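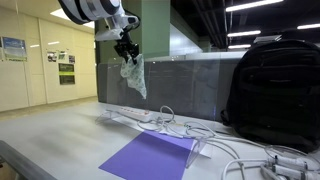 A pale blue and white cloth with a small repeating print.

Hanky drive back for another go at Stornevbridge

21 August 2018

If you've got a drawer full of old hankies, tea towels and pillowcases, please don't chuck them out just yet! The Stornevbridge fabric swap is on again, and I've already started clearing out my linen cupboard (my husband is thrilled, as you can imagine).

I went along to the last one in March with a single bag of scraps and came home with three. Everybody brings what they don't want, it all goes out on the long tables in the Akano Hall, and you help yourself. Entry is a gold coin, and that goes towards new curtains for the hall stage, which have needed replacing for as long as I've lived here.

This time there's a special call for small prints in light cotton. Tassanee Saengthong, who runs the mending group on Agbenyega Street, wants to put together 100 cloth hankies for the welcome packs that go to new families in town. She's got 45 finished and they're gorgeous, all neatly hemmed, and I'm told the little florals go first.

"Anything soft that's been washed a few times is perfect," she told me when I dropped in. "Colour doesn't matter a bit. I'd only say no to stretchy fabric, it drives my machine mad."

You don't need to be able to sew to help out. I can barely manage a button and I was put on cutting squares, which was good fun once I'd stopped going crooked. There's also ironing, if you're one of those people who likes ironing (I've heard they exist).

A few things to know before you come. Wash everything first, and take out any pins. Curtains are fine but leave the hooks at home, please, as somebody trod on one last time. Wool and knits can go in the tub by the kitchen door, and the animal shelter will take whatever's left of those for bedding. Doonas and pillows can't be taken at all, there's just no room for them.

Drop-off is at the Plosteo newsagency, next to the post office, during shop hours until the end of the month. The swap itself opens at 10 in the morning and the good stuff goes early, so I'll be there with my bag well before the doors open. Tea and slice will be on in the side room, and kids are welcome.

If you can't get to the newsagency, write to PO Box 6, Stornevbridge, and one of the mending group will come and collect. Include a phone number and say how many bags you've got, so they know whether to bring the ute.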